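Betreff: Re: [dreh-technik] Pillora, Folge 3: Anschlüsse, Nachsynchron und die Frage der Tonfassung
Von: Fares Hamdan
Datum: 2024-07-18

Hallo zusammen,

ich antworte gesammelt auf Itsukis Mail und lasse die Teile stehen, auf die ich mich beziehe.

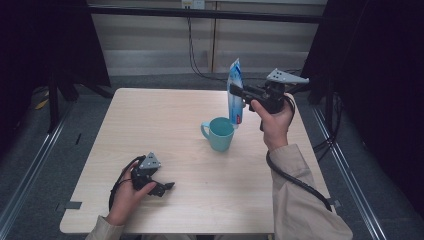
Vorab der Stand bei Folge 3: Der Bildschnitt ist abgenommen, die Sprachaufnahmen der Hauptrollen liegen vor, es fehlen die Nachsynchronaufnahmen für die Nebenrolle der Juvmont und die Atmer im zweiten Akt. Die Mischung kann mit Platzhaltern beginnen, die Abgabe an Trela kann es nicht.

Itsuki Kaneko schrieb:
> Ich habe die Szene im Treppenhaus jetzt mehrfach gegen das
> Drehbuch gelesen. Im Buch sagt die Juvmont "Ich war gestern
> nicht hier", im Schnitt fehlt das "gestern". Das ist kein
> Versprecher, der Satz ist im Bildschnitt so gekürzt worden.
> In Folge 4 bezieht sich Lý aber ausdrücklich auf das Wort.
> Entweder wir holen es zurück oder Folge 4 hängt in der Luft.

Ich habe das nachgesehen. Die vollständige Fassung existiert in zwei Takes, in beiden liegt auf "gestern" die Tür. Der zweite Take ist der bessere, weil der Türschlag früher kommt und nur die erste Silbe verdeckt. Mit der Angel allein ist das nicht zu retten, die Ansteckstrecke hat an der Stelle Kleidergeräusch, das sich über den gesamten Sprachbereich zieht. Ich habe es mit Entrauschen versucht und das Ergebnis wieder verworfen. Die Konsonanten werden stumpf, und im Wechsel mit dem unbearbeiteten Satz davor hört man den Übergang auch auf kleinen Lautsprechern.

Mein Vorschlag wäre daher, den ganzen Satz nachzusynchronisieren und nicht nur das eine Wort. Einzelne Wörter einzusetzen ist bei dieser Schauspielerin schwierig, sie bindet sehr stark und hebt die Stimme zum Satzende hin. Die Kamera steht bei "Ich war" noch auf ihrem Gegenüber, der Umschnitt kommt auf "nicht". Wir sehen die Lippen also nur am Ende des Satzes und hätten davor Spielraum für das fehlende Wort, sofern der Schnitt den Gegenschuss um vier Bilder verlängert. Ob das geht, muss der Schnitt sagen. Der Blick des Gegenübers fällt unmittelbar vor dem Umschnitt nach unten, und wenn man das zu lange sieht, bekommt die Reaktion ein Gewicht, das sie im Buch nicht hat.

> Zweiter Punkt: In der Küchenszene spricht der Bruder im Off.
> Für mich klingt er wie im selben Raum. Laut Buch ist er im
> Flur und hat die Tür angelehnt. Ist das Absicht?

Nein, das ist die trockene Aufnahme ohne Bearbeitung. Im Schnittton liegt sie so, damit man den Text versteht, in der Mischung bekommt sie einen Flur. Ich habe vom Motiv eine Impulsantwort, aufgenommen bei angelehnter Tür, Mikrofon in Höhe des Küchentisches. Die passt im Pegelverlauf gut, ist in den Tiefen aber unruhig, wahrscheinlich lief die Lüftung. Unterhalb der Sprachgrundfrequenz würde ich sie hart abschneiden. Wer sich das vorab anhören will, findet eine Probe mit dem Zusatz "flur_b" im Austauschordner. Die Fassung "flur_a" bitte nicht verwenden, dort ist die Laufzeit falsch.

> Drittens die Frage, die in der Besprechung offen geblieben
> ist: Mischen wir zuerst für die Ausstrahlung oder zuerst für
> die Festivalfassung? Ich hatte verstanden, dass die
> Festivalfassung maßgeblich ist und alles andere daraus
> abgeleitet wird. In deiner Liste steht es andersherum.

In meiner Liste steht es andersherum, und ich halte das auch weiterhin für richtig. Die Begründung in Kürze:

Die Festivalfassung hat eine größere Dynamik und wird in einem bekannten Raum abgehört. Leitet man daraus die Ausstrahlungsfassung ab, muss man die leisen Dialoge anheben, und mit ihnen kommt die Atmo hoch, die vorher unter der Wahrnehmungsschwelle lag. Bei Folge 2 haben wir genau das gemacht. Das Ergebnis war, dass die Wohnungsatmo zwischen den Sätzen pumpte und die Stems noch einmal geöffnet werden mussten. Der Aufwand war fast so groß wie bei einer neuen Mischung. In der anderen Richtung gibt es dieses Problem nicht. Man verliert etwas Zeit beim Öffnen der Musik und der lauten Effekte, die Dialogspur bleibt aber im Wesentlichen stehen.

Dagegen spricht, dass die Regie die Festivalfassung als ihre Fassung betrachtet und sie zuerst hören möchte. Das ist nachvollziehbar. Man könnte den Dialog gemeinsam vormischen, und zwar in einem Pegelfenster, das für beide Fassungen taugt, und sich erst danach entscheiden. Für Folge 3 wäre mir das am liebsten. Ich bräuchte dafür eine verbindliche Aussage, ob Trela die Stems getrennt nach Dialog, Musik, Effekten und Atmo haben will oder ob Atmo und Effekte zusammenliegen dürfen. In den Lieferunterlagen steht an einer Stelle das eine und im Anhang das andere.

> Und noch: Die Schauspieler fragen, wie lange die Termine
> dauern. Ich würde ihnen gern etwas Belastbares sagen.

Insgesamt sind es nach meiner Auszählung 70 Takes. Davon ist der größte Teil unkritisch, also Atmer, Reaktionen, Zurufe im Hintergrund. Aufwendig sind der Treppenhaussatz, der Streit im Auto und der Monolog am Ende. Den Monolog würde ich an den Anfang des Termins legen und nicht wie sonst üblich an den Schluss. Die Stimme ist im Originalton merklich heiser, am Drehtag war es die letzte Einstellung, und trotzdem möchte ich nicht darauf bauen, dass sich diese Heiserkeit im Studio über die Dauer der Sitzung von selbst einstellt. Wenn wir mit ausgeruhter Stimme anfangen, lässt sich die Färbung wenigstens kontrolliert spielen. Itsuki, bitte sprich das mit ihr ab, vielleicht sieht sie es anders.

Für den Streit im Auto brauche ich beide gleichzeitig im Raum. Getrennt aufgenommen stimmen bei solchen Szenen die Einsätze nicht, weil beide auf das Ende des anderen Satzes warten. Im Original fallen sie sich ständig ins Wort. Zwei Mikrofone, Abstand so groß, wie es der Raum zulässt, und das Übersprechen nehme ich in Kauf. Sollte einer von beiden an dem Tag nicht können, verschieben wir lieber die ganze Szene.

Als Mikrofone nehme ich dieselbe Angelkapsel wie am Set und dazu eine Ansteckkapsel unter dem Hemd. Bitte den Darstellern sagen, dass sie Baumwolle tragen sollen und keine Ketten. Das Bild läuft mit eingebranntem Timecode und drei Vorzählern. Wer lieber nach Gehör arbeitet, bekommt den Originalton auf ein Ohr.

Zu den Anschlüssen, die Itsuki in der angehängten Tabelle markiert hat, nur die strittigen:

Zeile "Regen": Der Regen ist im Bild nach dem Umschnitt auf die Straße nicht mehr zu sehen. Im Ton soll er weiterlaufen, das war mit der Regie so besprochen. Ich blende ihn über die Länge der Einstellung aus und lasse die Dachrinne stehen.

Zeile "Radio": Das Stück im Radio ist nicht geklärt. Bis zur Freigabe liegt dort ein Platzhalter, der bitte auch in keiner Sichtungskopie landen soll. Aus der Kopie vom November ist die alte Musik noch nicht entfernt worden. Wer die Datei noch hat, bitte löschen.

Zeile "Schritte": Die Figur trägt im Treppenhaus andere Schuhe als in der Einstellung davor. Im Bild fällt das kaum auf, im Ton schon. Ich nehme für beide Einstellungen den weicheren Schuh. Lý läuft im Hintergrund mit und behält die harten Absätze, sonst sind die beiden nicht auseinanderzuhalten.

Zeile "Name": Der Ortsname wird in Folge 1 auf der ersten Silbe betont, in Folge 3 von derselben Figur auf der zweiten. Ohne Eingriff bleibt das so. Es gibt einen alternativen Take mit der richtigen Betonung, der hat aber am Ende eine unsaubere Schärfe. Ich kann nur den Anfang des Wortes übernehmen — das habe ich probiert, es funktioniert und ist im Projekt bereits so angelegt.

Offen sind damit aus meiner Sicht: die Verlängerung des Gegenschusses (Schnitt), die Stem-Aufteilung (Produktion, bitte schriftlich bei Trela anfragen), die Terminabsprache für das Auto (Itsuki) und die Musik im Radio. Solange die Stem-Frage nicht beantwortet ist, lege ich Atmo und Effekte getrennt an. Zusammenfassen kann man sie später immer noch.

Noch eine Bitte zur Benennung. In den letzten Lieferungen aus dem Schnitt hießen die Exporte abwechselnd "pillora_03", "PIL3" und "Folge3_neu". Das Einleseskript greift nur beim ersten Muster, die anderen muss ich von Hand zuordnen. Bitte durchgängig "pillora_03" mit angehängter Versionsnummer und ohne Umlaute oder Leerzeichen. Handles wie gehabt, und die stummgeschalteten Spuren im Export bitte mitgeben. In der letzten Lieferung fehlten sie, und ausgerechnet dort lag der zweite Treppenhaustake.

Gruß
Fares

--
Fares Hamdan
Tonpostproduktion
Liste dreh-technik: Abmeldung über die Verwaltungsseite der Liste, bitte nicht per Mail an alle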